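본문 바로가기 | 홈 | 동네소식 | 과학·기술 | 문화 | 제보하기

손으로 쥐고 보여 주면 로봇이 배운다… 나나이는 '빗 집기' 한창

로봇에게 일을 가르치는 방법이라고 하면 흔히 복잡한 코드부터 떠올린다. 그런데 7월부터 새 작업을 시작한 날타노(Naltano) 연구실에서는 사람이 집게를 양손에 하나씩 쥐고, 로봇이 했으면 하는 동작을 직접 해 보인다. 그게 수업의 전부다! 물건 쪽으로 집게를 가져가고, 오므리고, 들어 올려 다른 자리에 놓는다. 한 번 보여 주는 데 11초면 충분하다고 한다.

이번 과제의 목표는 세면대나 화장대 주변에 흔히 있는 물건을 정리하는 것이다. 상자처럼 반듯한 물건은 이미 다른 팀들이 많이 다뤘고, 연구실은 일부러 모양이 까다로운 것들을 골랐다.

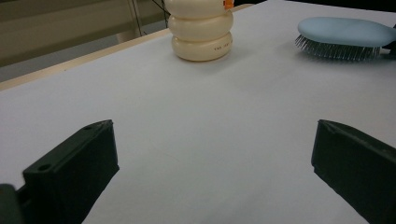
시연을 맡은 육나래 연구원은 속도보다 접근하는 각도에 신경을 쓴다. 집게를 너무 눕히면 손잡이가 미끄러지고, 너무 세우면 책상 면에 먼저 닿는다. 그는 "처음 며칠은 제 손이 로봇보다 서툴렀다"며 "요즘은 집에서 숟가락을 들 때도 각도를 생각한다"고 웃었다.

연구실이 잡은 목표는 물건 하나당 시연 200회. 빗은 지금까지 173회를 마쳤다. 망설이다 다시 잡은 시연도 버리지 않고 따로 표시해 둔다. 데이터 정리를 맡은 콘라트 두다 연구원은 그런 기록을 꽤 아끼는 눈치였다. 사람이 실수를 수습하는 짧은 순간에 배울 거리가 많다는 것이다. 듣고 있으면 덩달아 신이 난다. 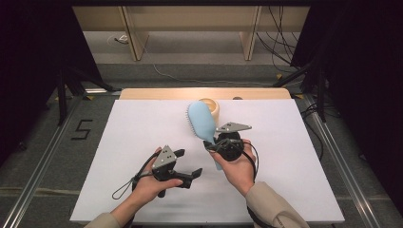
원격조종 방식과 무엇이 다른지도 물었다. 두다 연구원에 따르면 원격조종은 로봇 팔이 실제로 갈 수 있는 자세만 기록된다는 장점이 있지만, 조종하는 사람이 익숙해지기까지 시간이 걸린다. 집게를 직접 쥐면 손목의 감각을 그대로 쓸 수 있다. 하늘색 빗을 오른쪽 집게로 물고 솔이 달린 머리를 위로 세우는 자세도, 글로 풀어 쓰자면 한참인데 몸으로는 금방 보여 줄 수 있다. 연구실은 두 방식을 모두 쓰되 첫 수집은 손으로, 마무리 보정은 원격조종으로 할 계획이다.

다음 단계는 양손 협동이다. 한쪽이 물건을 붙들고 다른 쪽이 넘겨받는 동작인데, 두 집게의 타이밍을 맞추는 일이 만만치 않다. 과제를 총괄하는 히메나 살리나스 책임은 "사람은 생각도 안 하고 하는 동작인데, 막상 가르치려니 하나하나 새롭다"고 말했다. 학습 프로그램 '프릴렉스(Prilex)'의 첫 시험 결과는 연구실 공개 행사에서 볼 수 있다. 행사는 오후 2시에 시작하며, 방문객도 집게를 쥐고 직접 시연해 볼 수 있다.

독자 의견 (3)

솔숲
아이랑 가 보고 싶은데 초등학생도 집게를 쥐어 볼 수 있나요? 무게가 얼마나 되는지 궁금합니다.

mm_park
실수한 시연을 안 버린다는 부분이 제일 재밌네요. 예전에 원격조종 쪽을 잠깐 해 봤는데 하루 하면 어깨가 남아나질 않았어요ㅠㅠ

달팽이걸음
제목에 '나나이'는 '날타노' 오타 같습니다. 확인 부탁드려요.

기사 제보 및 문의: 편집부 | 무단 전재 및 재배포 금지 | 맨 위로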